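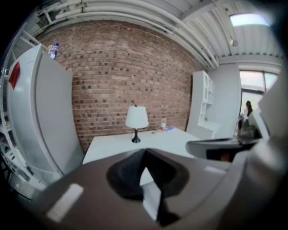
D. Olska
Test technician, handling and grippers

2 min read

January, started after lunch

Continuing the comparison of the camera on the hand-held gripper with the camera at head height. The question is still which of them we should trust when the two disagree about where the gripper is. The Goodall controller is only logging today, no arm is connected.

I first looked at the gripper camera alone. The view is very wide and I like this. Standing well back from the table it gets most of the tabletop, with the lamp and the small bottle, and also the ceiling and most of the brick wall. The wall is a good test target by accident, as the courses are regular and one can judge the bending by eye. In the middle it is acceptable. Towards the sides the wall bows outwards so much that I would not measure anything there before correction.

What I like less is how much of the picture is the gripper itself. The grey body fills the bottom, and the other finger comes in from the right and covers a part of the room. The black pad is in the centre, so at least the contact point should always be visible. I have asked before if we could move the camera a little higher on the housing. I ask it again here, so that it is written down.

Settings for today:
– Recording at 60 frames per second, both sides
– Exposure fixed by hand, set for the tabletop
– Pads: the soft Zurkeo ones, same as last entry
– Correction file: the old one, not yet remade

The exposure needs a remark. With the automatic setting the brightness was going up and down each time the window or the ceiling light came into view, and this took the details out of the pad, which is dark already. Fixed exposure is better. The window becomes a bit too bright but we need nothing from there.

Then the same motion with the head camera recording also. I made 6 passes over the table, slow, both handles held in front of the body and turned a little at the end of each pass. The left and the right cube were found by the Ultivden tracker in all of the passes. It lost the right one for a moment in 2 of them, both times at the end of the turn. I suppose that a face of the cube was seen too flat there, but I have not proved it.

The position from the head camera was calmer than from the gripper camera when the hands were moving slowly. In fast turning it was the opposite. Perhaps this is only motion blur on the pattern. I should repeat with a shorter exposure and more light before I blame the tracker.

Handling, for the person who will do the next session: keep both forearms forward and the patterns on the cubes turned up to the head camera. Mind the thin black cord at the right hand, it hangs down towards the floor and it is easy to step on. Also watch the big lampshade. Seen from the head it covers a part of the desk, so anything placed behind it will be missing from this camera even when the gripper camera has it. I lost around ten minutes looking for a fault in the software and it was the shade.
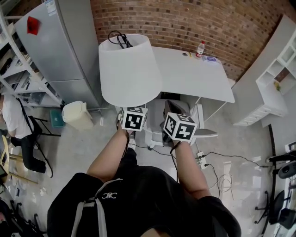 Open points

Remake the correction file with the board held close to the sides of the view, not only in the middle. The old file was made too much in the centre, I think.

Compare the Zurkeo pads with the harder ones on the same object. Not started. Please do not change the pads on one side only, then we cannot compare left with right any more.

The clocks of the two recordings were apart at the start and I lined them up by hand, using a knock on the table. For a longer session this is not good enough. Ask if Goodall can give one trigger for everything.

Files copied to the shared folder, raw and tracked separately. The first pass is shorter because I stopped it too early, leave it out of the averages.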